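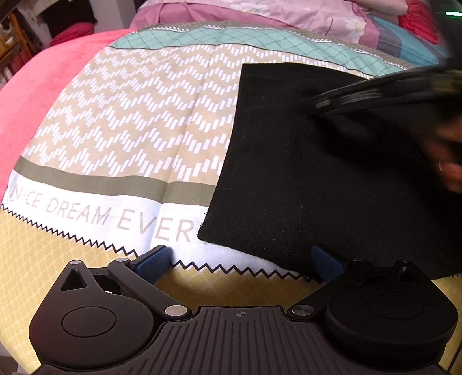 Quilt with the black piece on it, right-hand side. Coral fleece down the left.

To: Temholm textiles list
Date: 6 June 2024
Subject: Re: Re: black cloth, fraying, and what to do with the banded quilt

Sorry for the slow answer, have been up to my ears in pillowcases. Replying in bits under yours.

> Got the bedding bundle from the Miranda sale in May and still haven't
> sorted it. The quilt is the banded one, lots of colours, I think it came
> from Bostetti originaly but there's no label. Two questions. Would
> you fold the black cloth in with it or keep it apart? It sheds. And is
> it worth hemming or is it a duster by now?

Keep it apart. Please. I put a black bit in with a pale cover once and was picking fluff off the white for 2 evenings with sticky tape. You can see the lint sitting on mine, little specks all over, and that's the sort that travels.

Hemming - yes, if the cloth is sound. Mine has gone at the lower corner, frayed, but the left edge is nice and straight so I've got something to measure from. Faint seam running down it too, will leave that alone. Plan is to trim the corner square, turn it under twice, 7 mm each time, and run it through the machine on a longish stitch. Black thread, old needle out, new one in. If yours is stretchy pin it a lot more than you think.

> Also what do you wash the quilt at? And does anybody know what
> the writing on it is meant to say? Mine's so faded I can't read it.

Grey capitals on the white band: NICE DREAM EVER. No idea if there's more to it, the black cloth is lying over the last letters in my picture and I'm not going back upstairs. If yours has the mustard band with a black zigzag next to the white, it's the same print I should think. Mine goes on up through beige with white chevrons to a turquoise one with a diamond net on it.

Washing: I do 40 normally, the old Zostovel leaflet says 60 but I wouldn't, not with that much colour next to white. Inside out, half a drum, no fleece in with it. Fleece blankets go on their own, cool, no softener or they lose the velvety feel. Line dry if the weather ever allows.

Folding, as somebody asked off list: long sides to the middle, then over again, then roll from the bottom so the writing ends up inside. Fits the shelf better than a square. Fleece on top, black stuff in a seperate bag with the end tied.

Does anyone have a spare bag of the big zip sort? Mine have all split. Can collect from Temholm any evening after tea.

Must dash, machine's beeping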